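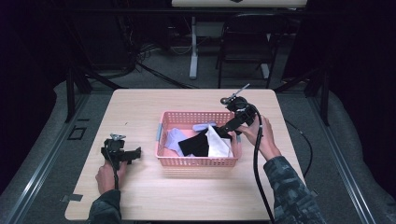
According to the Clukberg site notes, the jaws never need touching between services if you stick to the 600-cycle interval, and the extra checks in this section are a waste of a morning. We have left the remark in so you can weigh it up. Our own service log doesn't agree with it, and neither does the Nirix parts sheet, which gives no interval at all for pivots.

4.3 Checking the hand-held gripper pair

Do this before the first session and again every 600 cycles. Allow 15 minutes for each gripper.

1. Stop recording and unplug both grippers at the rig end. Don't pull on the cable where it leaves the handle.

2. Lay each gripper on its side and work the jaws from fully open to fully closed. The travel should feel the same all the way through. A catch near the closed end usually means lint in the linkage.

3. Brush out the linkage with a dry, soft brush. Dralell sells a spray for this job. We tried it and the lint came back stickier, so we can't recommend it, whatever colour the label is.

4. Check the screws on both fingers. Nip up any that turn under light pressure and leave the rest alone.

CAUTION: Keep your fingers clear of the arms while closing the jaws. The linkage will pinch.

5. Plug both grippers back in. Run each cable clear of your knees before you sit down.

6. Do a trial pick with fabric.

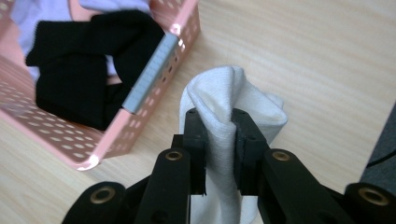
Grip force is the setting people fiddle with most, and in our view it is rarely the real fault. The Güler quick-start card claims a rigid block is good enough for the trial pick. We doubt it, as a block will sit square in fingers that are plainly out of line. Use soft goods: a ribbed white sock held upright between the two fingers, with the top bunched loosely above them, makes it easy to look at the contact faces from either side. Look also at the brass-rimmed pivots in the black arms. If one ring sits proud of the arm, stop and go to section 4.5.

7. Release the fabric and pick it again from a different fold. Repeat with something dark.

8. Write the cycle count in the log. An entry such as 982 is no use unless you also note which gripper it belongs to.

NOTE: Error 101 after reconnecting is listed as a "cable fault". Reseat the plug once before you order a cable - we have seen good ones binned on the strength of that message.

If the jaws still catch after brushing, don't oil them. Tag the gripper and swap in the spare.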